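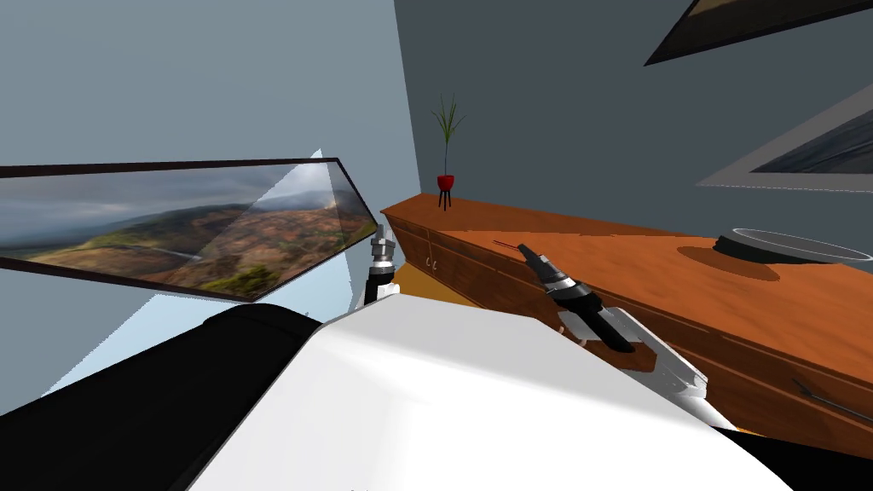
Figure 4. Simulated sideboard task under controller A, seen from the head camera, with both arms in view.

4.2 Controller comparison

Two arm controllers were compared in the Humska simulator on the same two-armed robot model. Controller A (Dreddale) tracks joint positions. Controller B (Petridis) tracks the pose of the gripper and solves for the joints at each step. The room, the furniture and the gripper model were held fixed across all runs, and start poses were drawn from a single list of 374 entries. Each entry was run once per controller. Runs in which the arm touched the sideboard before the first grasp command were stopped and counted as failures.

Controller A completed 296 of the 374 runs. Most of its failures came late in the reach, when the right arm was extended over the sideboard top and small joint errors added up at the fingertips. Raising the gains reduced this error but caused the wrist to shake on contact, so the original gains were kept.
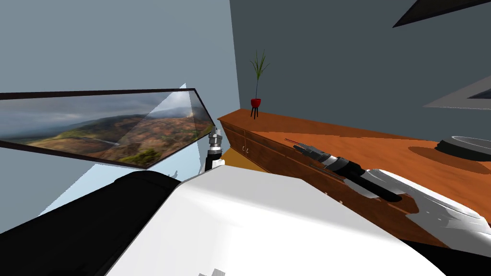
Kondeck Papers in Robot Handling, Vol. 21, p. 765

In the second view the right gripper is held above the sideboard top, with its shadow on the wood. Height over the surface was read from the simulator state and was not estimated from the camera. The tilt of the head camera makes such estimates poor near the right edge of the view, where the round dish is only partly visible. Controller B was given the same height limit as controller A. The left arm took no part in the scoring. Contact settings follow Selvanayagam's earlier tests and are listed in Appendix B.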